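Call for readers and essayists: the Luvora reading project

Havum Press is looking for people to take part in a reading project on the historical novels of Luvora, the pen name of a writer who published eleven books between the wars and has been out of print for decades. The project is run by Irfan Nair and Kurniawati Harahap. We will reissue two of the novels and print a companion book of short essays by general readers.

Each participant reads one novel and writes an essay of up to 2000 words. You don't need a degree or any published work. Scans of the first editions are supplied free.
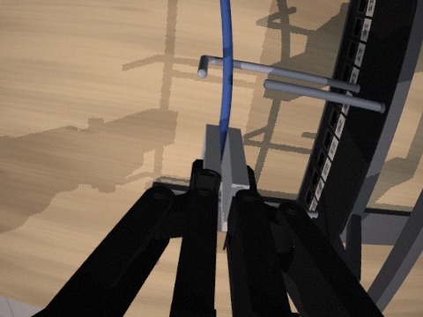
Do I have to know the period the novel is set in?

Most readers won't, and the essays are meant for them. Each scan comes with a short note on dates and place names.

What we ask of you

Read the whole novel, including the author's preface where there is one. Keep notes with page numbers from the scan. Join one evening call at 7 p.m. in April to talk over your draft with Kurniawati, who edits the essays. 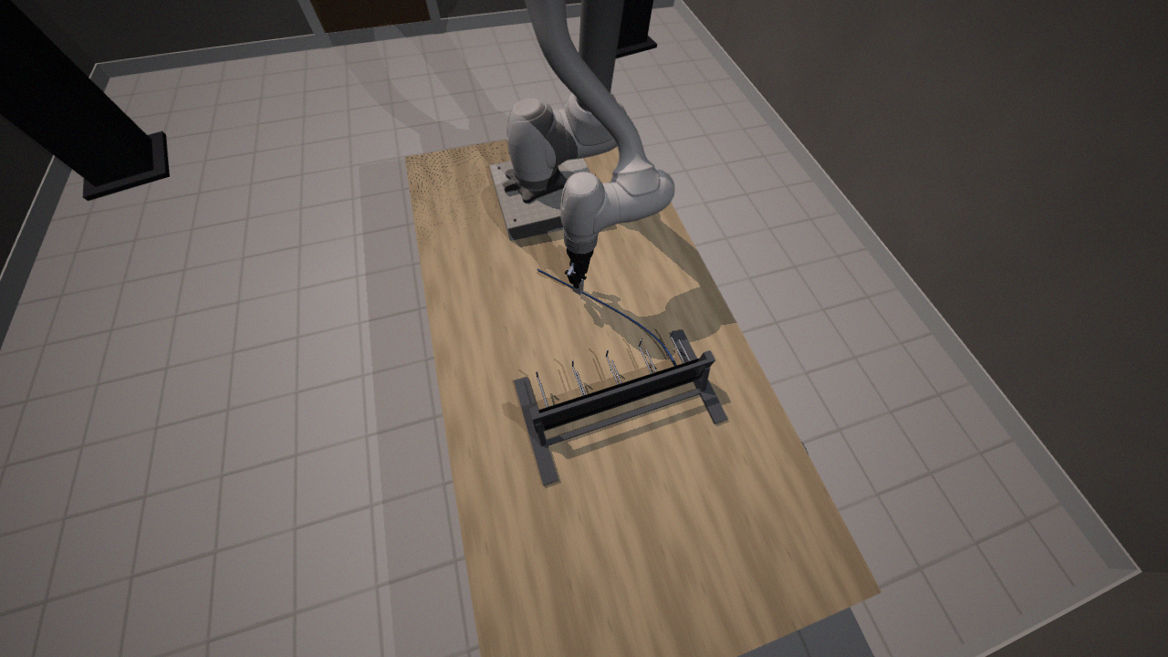 Pay and rights

Essayists receive $600 when the final draft is accepted. You keep the copyright, and Havum Press has first use in print. Travel to the reading in Kovport is not covered.

How to apply

Send a sample of 600 words on any novel you have read in the past year, fiction set before 1900 preferred. A blog post or class paper is fine.
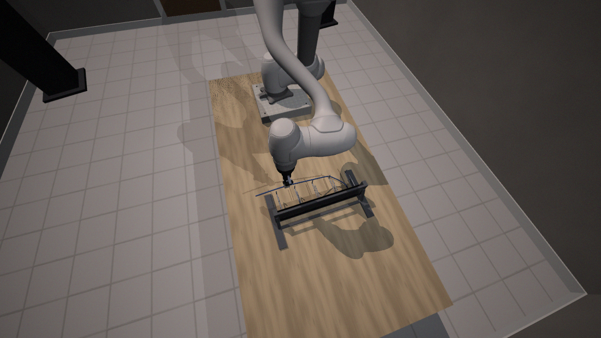

Put your name and the title of the novel at the top of the sample, and tell us if you have a preference among the Luvora books. The Kovport novels are the longest and we are short of readers for them. Mail everything to Havum Press, Box 2927, Kovport. Irfan answers all applications by letter.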